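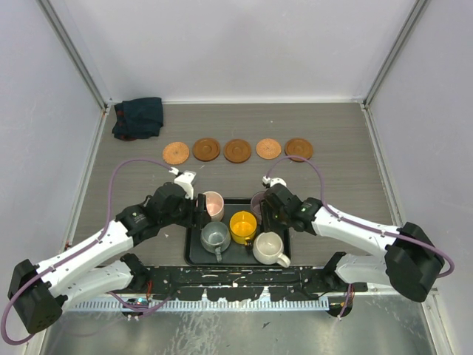

Page last changed: July

Table Surfaces and Noise in the Student Dining Hall
Project report, second-year group, Applied Building Studies
Authors: Joris Dekker and Teun Lambrechts

1. Background

The dining hall in the Olska building seats 300 people and is used for lunch, evening study and occasional public events. Students have complained for several years that it is difficult to hold a conversation there at midday. The building office asked the department whether a low-cost measure could be tested before any work on the ceiling was considered. This report covers the part of the project that dealt with tables, tableware and small mats. A separate group studied the ceiling and the curtains, and its findings are reported elsewhere.

2. Question

The group set out to answer one question: does covering or softening the points where dishes meet the table reduce the noise that diners notice? Noise from voices and chairs was not part of the assignment, although both appear in the measurements and could not be fully removed from them.

3. Method

Sound levels were recorded at two positions in the hall, one near the serving counter and one beside the west windows. Recording started at 11:45 and ended at 13:30. In the first period the tables were left as they normally are. In the second period, coasters and place mats were set out on 32 tables in the western half of the hall. The eastern half was left unchanged so that the two could be compared.

The mats were supplied by De Smet, the firm that already delivers table linen for events. Coasters were collected from several sources and were of mixed materials. The group would have preferred a single type, but the budget did not allow this. Diners were also asked to fill out a short paper form as they returned their trays. The form had four questions and space for remarks.

4. Results

The group received 200 completed forms. Of these, 57 came from people who had been seated at a table with coasters and mats. Most of them rated the noise of dishes as lower than usual. Their rating of the hall as a whole was almost the same as that given by diners in the eastern half.

The recordings agree with this. Short, sharp peaks were less frequent at the window position during the second period. The average level hardly changed at either position. At the counter, the tray return was the strongest single source throughout, and no table measure had any effect on it.

Several remarks on the forms concerned cleaning. Woven coasters hold crumbs, and staff reported that wiping the tables took longer. Wooden coasters were easier to clean but slid when a tray was pushed against them – a point that the group had not considered when planning the test.

5. Limits of the study

The two halves of the hall are not identical. The western half has more glass and is somewhat quieter before noon, when the Brernumik seminar rooms are still in use. The test also took place near the end of the term, when attendance was lower than in winter.

6. Recommendations

The group does not recommend buying coasters for the entire hall. Place mats may be useful for evening events, when the room is less full and dishes are a larger share of the noise. The tray return should be examined first. A rubber lining of the kind used in the Tonetti kitchen could be fitted without closing the counter, and the building office has agreed to request a price.

The recording sheets and a blank copy of the form are kept with the department secretary and may be consulted on request.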